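Werkstattbuch Ikach / Greifarm
2025-06-05, abends

Weiter mit Schlafzimmerszene im Simulator. Handgelenk läuft wieder, war doch nur der Offset in der Config (Vorzeichen!!). Yeshi hatte das schon vermutet, ich wollts nicht glauben. Alte Werte liegen unter ejigu_alt, bitte nicht löschen.

Am echten Arm auf der Werkbank heute nur Kleinkram: Kabel am Ellbogen neu verlegt, Zugentlastung gedruckt, passt. Zwei Schrauben M3 fehlen noch, Schublade leer. Lüfter vom Netzteil klappert, später.

Aufgabe 1: am Stativ vorbei, ohne an die Beine zu kommen. Die dünnen Beine sind das Problem — Kollisionsmodell nimmt sie als einen dicken Kegel, dann plant er viel zu weit aussen rum. Bett links, weisses Regal rechts, bleibt nicht viel Platz zum Ausholen. Hab die Hülle aufgeteilt, pro Bein eine eigene. Rechenzeit pro Plan jetzt 629 ms, vorher 1.351. Warum schneller und nicht langsamer? Verstehe ich nicht, Réka fragen. 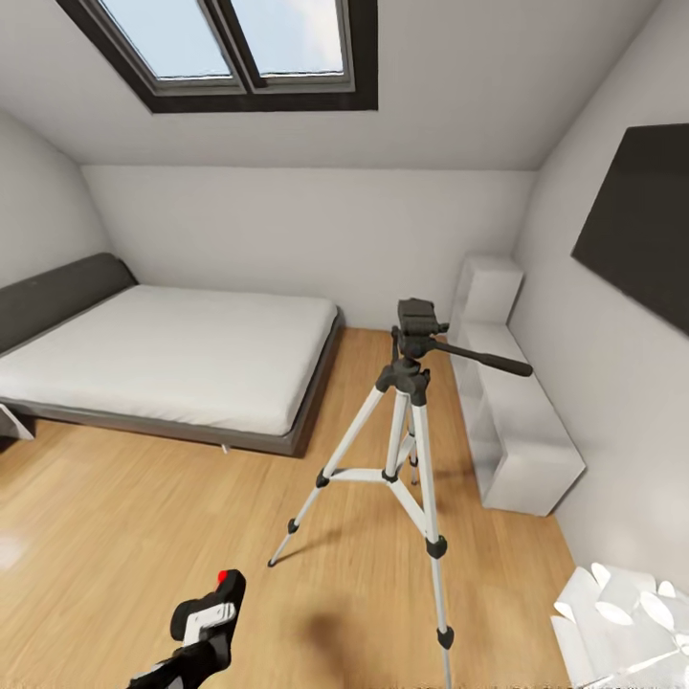 Warum erst im Simulator und nicht gleich am echten Arm?
Weil das Schultergetriebe nachbestellt ist und jeder Crash am echten Arm uns wieder einen Abend kostet. Ausserdem können Réka und Yeshi von zuhause mittesten.

Danach Planer auf Jandent-Zweig umgestellt. Baut erst nicht, Header fehlte, dann Pfad falsch, dann gings. 14 Läufe mit neuer Hülle, Log liegt im Ordner Flistby. Zwei davon abgebrochen, beide beim Zurückfahren des Greifers. Sieht nach Timeout aus und nicht nach Kollision, muss ich mir aber noch genau ansehn. Log ist an der Stelle lückenhaft, Schreibpuffer zu klein?

Aufgabe 2: Tür. Türdrücker als Zielpunkt eingetragen, dazu der kleine rote Punkt auf der Wandplatte daneben. Achtung: Greifer hat selber was Rotes an der Spitze, reine Farbsuche ist also Quatsch. Eigenen Greifer ausmaskieren, dann nochmal. Tür bleibt vorerst zu, Scharnier hat im Modell noch keine Reibung und schwingt ewig nach. 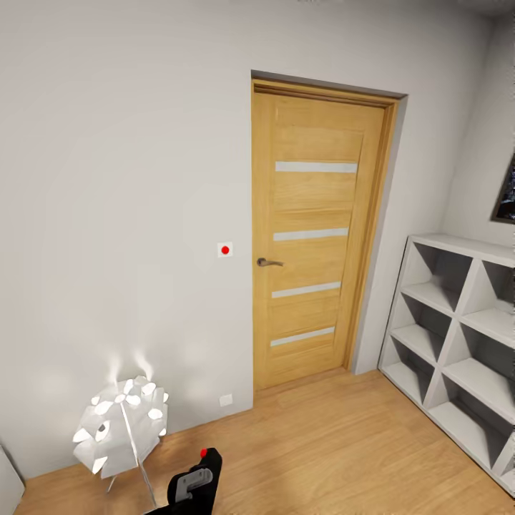
Tür geschlossen, Wandplatte mit rotem Punkt links daneben, Greifer unten.

Offen:
— Maske für Greifer (ich)
— Reibung Scharnier, Réka hat Werte vom alten Projekt
— Schrauben M3x8 bestellen, gleich eine ganze Packung
— Timeout hochsetzen und die zwei Abbrüche nochmal faren
— Backup!! Platte ist fast voll

Yeshi hat morgen den Schlüssel, ich komm erst nach sechs. Bitte den Arm nicht bestromen bevor der Ellbogen nochmal geprüft ist, Stecker sitzt etwas stramm.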